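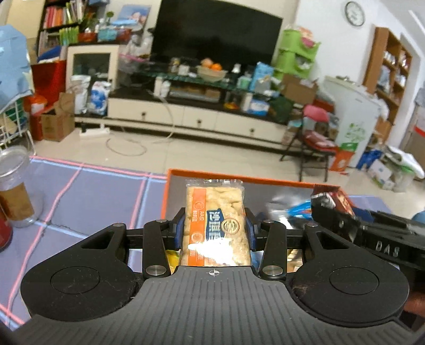 Left gripper holding a 沙琪玛 bar, right one on the dark red package

skenero55
I compare two sets of finger pads, the blue short ones and the Fodon long ones. With the blue pads I got 55 good picks, with Fodon 49, from 100 tries each. I stay with blue.

stindia
Six picks is small difference. Did you change the snacks order?

skenero55
No, same order. But the long pads folded the wrapper 7 times – for me this is important.

sikora_b
I don't agree. Long pads are better for flat foil packs. And please clean the dust near the round pads before the next test.

skenero55
OK, I will clean and repeat with foil only.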